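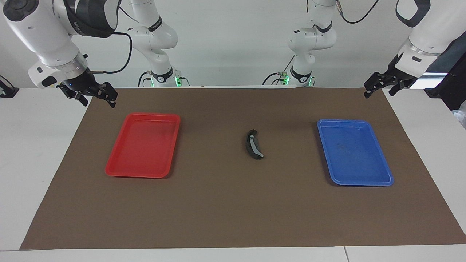
Figure 3. The two-tray station before an episode. Both grippers are open and the object lies between the red tray and the blue tray.

4. Gathering the Demonstrations

4.1 The station

We wanted a task that a tired person could explain to another tired person in one sentence. The sentence we settled on was "put the thing in the tray I name." Everything in this section is a consequence of that sentence, including the parts we came to regret.

The station (Figure 3) is a table with a brown mat, a red tray, a blue tray and two arms. We call the arms left and right from the robot's point of view, so the right arm is the one on the left side of the figure. This convention is stated here, on the wall of the lab and in the first line of the operator guide, and it still accounts for a good share of the notes marked "wrong arm, sorry" in our session log.

The mat was chosen for being dull. An earlier version of the station used the bare table top, whose glare changed with the hour, and a policy trained on those recordings picked up habits that we could only explain by the time of day. The trays are glossy and still catch the light. We kept them anyway, as a learner that can't cope with a shiny tray won't get far in any kitchen we have visited.

4.2 Starting layouts

The trays are turned slightly away from each other instead of being squared to the table. In our February pilot we lined everything up by eye, and the operators, being neat people, lined it up very well. The resulting policy did fine until Hongmei Dong nudged a tray with her elbow on the way to the sink, after which it placed objects with great confidence on the mat. We now draw the angle of each tray from a layout sheet before every block. The figure shows one of the mirrored layouts, in which the front edges of the trays point outward. Other sheets turn them both the same way or bring the front edges together.

The object starts near the midline, where either arm can reach it. This is the least natural choice in the whole design. People don't leave things exactly halfway between two hands. But if the object sits plainly on one side, the choice of arm is made for the operator, and we wanted that choice to show up in the data. The curved object in Figure 3, black and gray, was the one our operators argued about most. It lies in an arc, so a gripper that closes across the middle does well and one that closes near an end tends to swing it around. Adeel Virk named it the Plakeck after a long afternoon, and the name is now in the code, where it will outlive us all.

4.3 What the operators did

Three operators recorded the set: Charmaine Nkosi, Keabetswe Motaung and Khanyisile Molefe. Each worked from a pair of handheld controllers, one per arm, through our recording software, Wondow. An episode begins with both grippers open and raised over the back of the mat. The target color is then read aloud by the software, the operator picks up the object with whichever arm they like, places it, and returns both arms to the start pose. A block is 60 episodes. After a block the operator has to leave the room, a rule we brought in when we noticed that the last few episodes of long blocks were very fast and rather angry.

We asked for no particular style. Early on we did write a page on how to grasp "naturally," and it was the worst page in the guide. Every operator who read it began to move like someone being watched by a relative. With the page gone, clear personal habits came back. Nkosi nearly always used the arm on the side of the target tray. Motaung used the left arm for almost everything and crossed the midline without a second thought. Molefe passed the object from one gripper to the other when the mood took her, a move we had not planned for and first logged as a fault. We have put those episodes back in. They turned out to be the only handovers in the set, and Section 6 leans on them more than we would like.

4.4 Keeping and discarding

An episode was kept if the object came to rest inside the named tray and both arms got back to the start pose. Drops were kept when the operator recovered without help. Dropping the object and picking it up again is, in our experience, most of what manipulation is. Episodes in which a person reached onto the mat were thrown out, as were those in which a tray moved far enough to overlap the other.

Labels were checked by a second person who had not recorded the block. For the first 100 episodes we also had Dong and Virk label everything separately, with no discussion. They disagreed on more than 3 of them, every time over whether an object leaning on the rim counts as "in." We first wrote a rule with an angle in it, which neither of them could apply by looking at a video. The rule now says that the object must touch the floor of the tray and nothing outside it. Ugly cases go to Virk, whose decision is final and sometimes explained.

4.5 Limits of the set

All recordings come from one table, one mat and one pair of trays. The tray colors never swap sides: red stays on the robot's right and blue on its left. We noticed this late. A policy trained on our data may well have learned "red" as a direction, and the test in Section 5.2, run on a second station with the trays exchanged, suggests that ours has learned a bit of both. Anyone using the set, which we release under the name Prolier, should mirror the images and the arm commands together, without mirroring the color names. We tried mirroring all three at first, and spent a week admiring how little it changed.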